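The Last Dishcloth Mill in Teltasthorpe

Most people do not think about what they wipe a plate with. They buy whatever hangs at the end of the aisle, use it until it smells, and throw it out. In Teltasthorpe, a river town with one stoplight and two bridges, that habit used to keep a lot of people employed. At its height the town had five mills making cleaning cloth. One is left.

The Heydari mill stands on the east bank, behind a feed store. It runs one shift, from six in the morning to half past two, and it closes on Friday at noon. The looms are on the ground floor because the upper floors can no longer take the weight. The office is up a flight of iron stairs and has a window that looks down on the dye room.

Ardalan Kermani has managed the place for 15 years. He came from a carpet firm in Brostimbridge and expected to stay for two. His first job was to find out why the cotton cloths were coming back from stores with loose edges. The answer was a worn cutter that had been sharpened so many times it no longer met the plate.

A good dishcloth, he says, should soak up water on the first pass and give it back when you wring it. Cotton does this well once it has been washed a few times. New cotton does it badly, and that is why so many people try a cloth once and go back to paper.
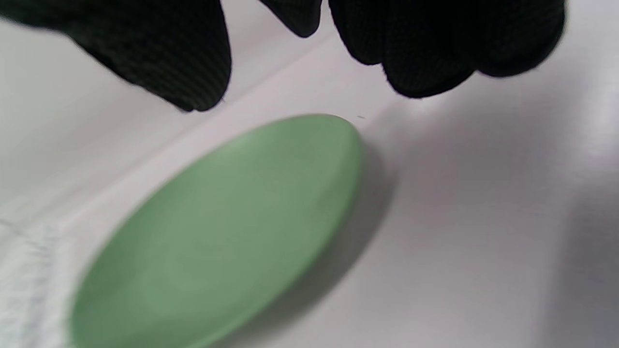 Linen is better than cotton for drying and always was, according to Marianne, but you have to be willing to put up with it for the first month. She has used the same set of Heydari towels since she moved to town, and says the oldest is the only one that leaves nothing on a glass.

The mill does make linen, in small runs. A run is 100 towels, and it sells out to restaurants before any reach a store. The bulk of the work is still plain cotton, 4000 cloths a week in a good season, with April usually the busiest month. Spring cleaning is an old idea, but it still shows up in the order book.

Synthetic cloth is what closed the other mills. It was cheap, it dried fast and it came in bright colors. The Grurodis mill across the river tried to switch over and bought new machines on credit. It shut within 3 years. The building is now storage units, and part of the old sign is still up on the north wall.

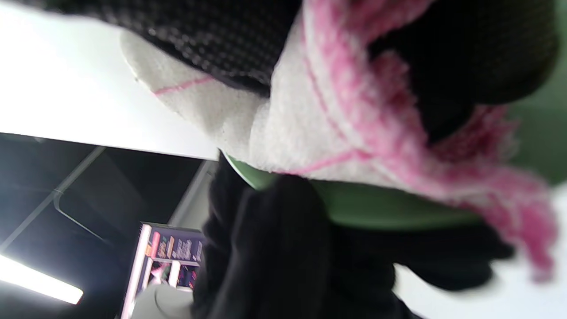
Does fabric softener hurt a cotton dishcloth? It leaves a coating on the fibers that keeps water out, so the mill prints a warning against it on every band.

Kermani keeps a synthetic cloth at his own sink for the stove top. He has no quarrel with them. Looped and tufted cloths pick up dust well, he says, and a flat cotton weave mostly pushes it around. What he objects to is using one cloth for everything - counter, floor, dishes - and then wondering about the smell.

The smell comes from bacteria, and they need damp. A cloth left in a ball at the bottom of the sink can stay wet all night. Hung flat over the faucet, the same cloth has a chance to dry by morning.
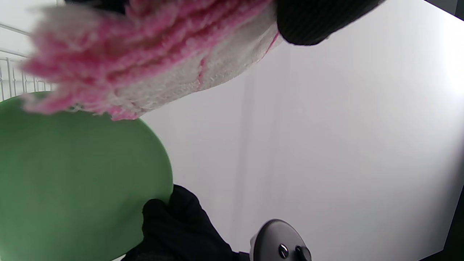 How often should a dishcloth be washed? Every day or two in a kitchen that cooks at home, in hot water, and sooner if it has touched raw meat.

Whether the mill lasts is another matter. The roof needs work, and the two people who can set up the oldest loom are both past sixty. An apprentice started last fall and has learned to thread it, though she is slow at it and says so. Kermani would like to hire a second - he has had the ad up at the post office since winter.
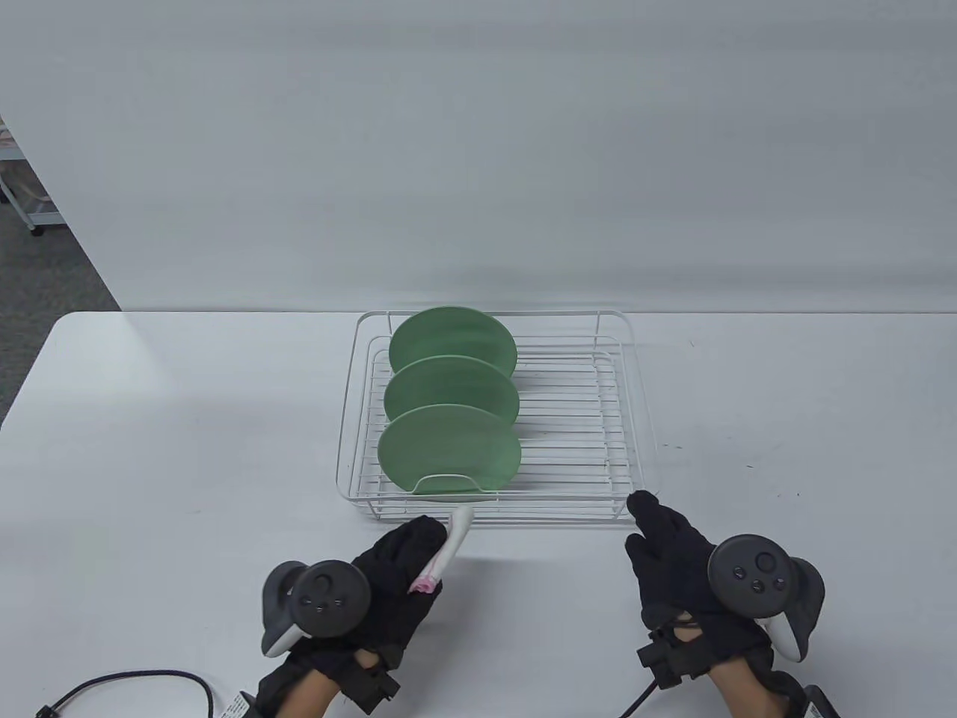
Plates standing in a white wire rack.

The mill shop is a single room beside the loading dock. It sells seconds by the pound and takes cash only. The door sticks, so push near the bottom.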